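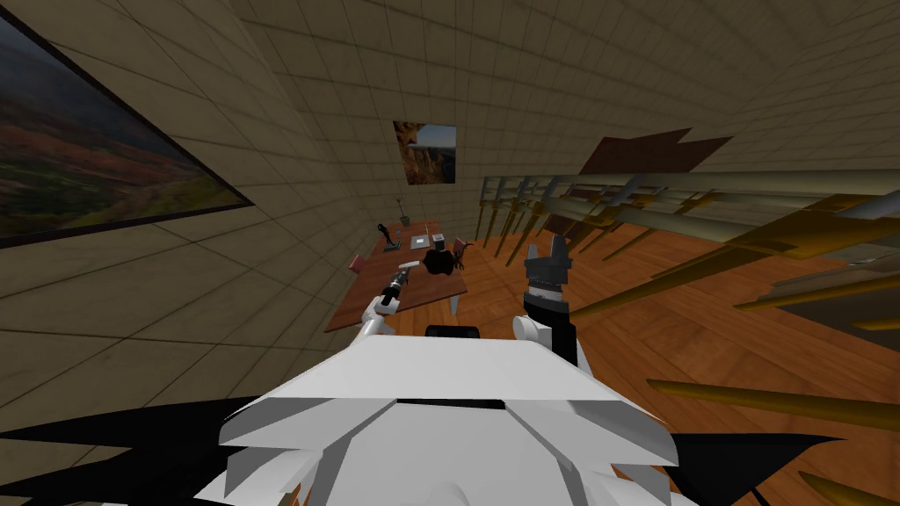 Shiuli Talukder buys equipment for Filtadura, and she put the two-armed robot through simulation before asking for any money. "We spent August on that," she says. "The licence was £99 a month."
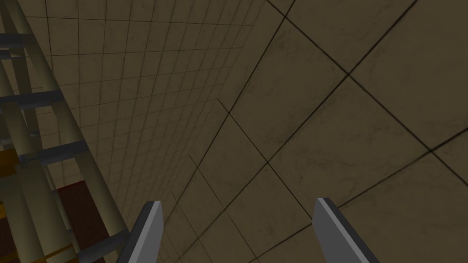 Her first budget left out spare fingers for the grippers. Lauri Eskola, who checks her figures, added 30 pairs. "I'd put down two," she says.

Pelta and Turunen have both quoted. She wants 200 hours of simulated runs on file before she signs with either.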